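Search this site Enter keywords Go

Clearing the Table: A Project Report on Small Objects
Student report, Emia – 28 September 2025

Our group was given one tabletop and one question: how should small things be put away so the next person can find them? We had hoped for a bigger question. The table at Skondelden is light wood with a strong grain, and pale things vanish on it surprisingly well.

Orange does not vanish. The ribbed leaf was the easiest piece to keep track of, and it got far more attention in our notes than it deserved.
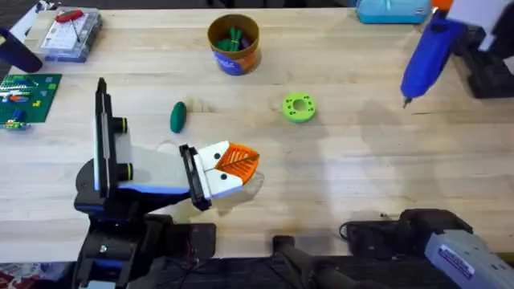 We started with a rule that green things go together. It lasted 2 sessions. The dark green oval, known to all of us as the pickle, has nothing in common with the lime green disc except a color family, and the container with the brown rim already had green pieces poking out of the top. Sorting by shape went better, although we argued over whether a leaf is a shape.
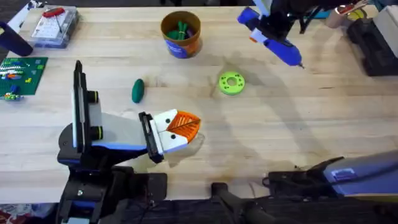

Our second rule was that tools get their own shelf – a blue power tool and a toy-sized pickle should not share a box. The write-up of the shelf labels ran to 16 pages before we cut it. The December group will get the short version, plus the pickle.

Contact | Copyright Emia Student Projects | Back to top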